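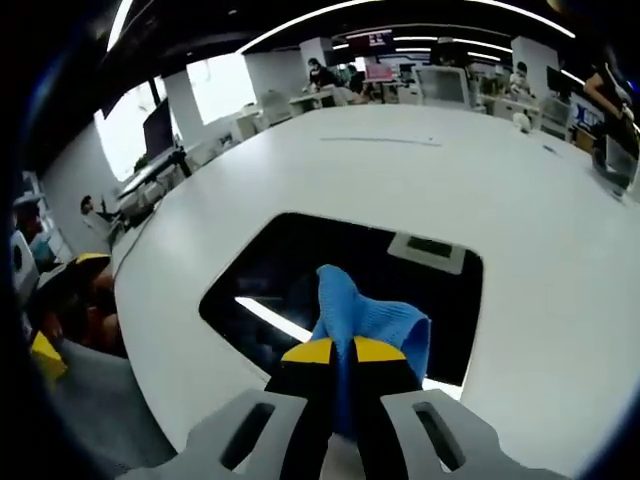

Photo: Plitholm Picture Desk

Home | Contents | Chapters | Glossary | Index

Chapter 8
Knitted Cloth and Why It Stretches

I learned to knit in a freezing February, in a rented room above the bakery in Nevero, and my first scarf came out wider at one end than the other. I'd cast on 38 stitches and by the time I cast off I had rather more than that (I still don't know where they came from). But what really got me hooked wasn't the knitting, it was pulling the finished thing about. You could tug it sideways and it would grow by half its width, then creep back again when you let go. My cotton shirt, made of thread every bit as bendy, would do nothing of the sort!

So that's where we'll begin. In Chapter 7 we looked at weaving, where one set of threads runs up the cloth and another runs across, over and under. Each thread lies nearly straight. Pull along it and there's very little slack to find, so the cloth holds firm. Pull from corner to corner, though, and it gives, and we'll come back to that when we get to skirts.

Knitting is built from loops. A single yarn wanders across the row, and every loop is drawn through the one beneath it. When you pull the cloth, the yarn itself hardly gets any longer -- the loops just change shape. Round ones go flat, tall ones go squat, and yarn slides from the legs of the loop into its head. Let go and the bend in the yarn tries to spring back.

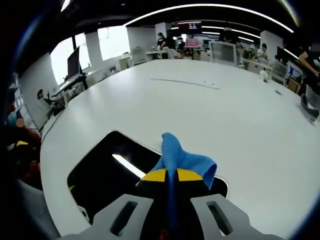
Source: Bosside Textile Reader, picture section

Wool springs back well, as each fibre has a natural crimp. Cotton is lazier, and a cotton jumper will bag at the elbows by teatime. That's why you'll so often find a bit of elastic yarn added to cotton socks.

Then there's rib, my favourite. You knit a stitch, purl a stitch, and carry on like that to the end of the row. The knit columns push forward and the purl columns sink back, so the whole cloth folds up on itself like a tiny concertina. Cuffs and sock tops are nearly always ribbed. I once measured a rib sample at the old Noiphan mill and it went from 236 mm at rest to 564 mm at full stretch, and I must have pulled it a dozen more times for the sheer fun of it.

Before you read on, find a sock and a handkerchief. Stretch each one three ways: along, across and corner to corner. Jot down which gave the most and which came back best. Keep your notes, as we'll want them for the table at the end of section 8.2.

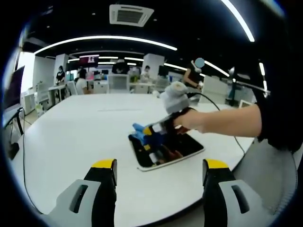
SECTION 8.1: THE LOOP AND ITS PARTS

Let's put some names to things. The top of a loop is its head, the two sides are its legs, and the bits at the bottom that join it to its neighbours are its feet. A column of loops, one above another, is called a wale. A row running across is a course. I mixed these two up for years, so write them inside your cover if you need to.

Now take a piece of thick string and lay out one loop on your desk, then draw a second one up through it.

Shares 38 | Comments 8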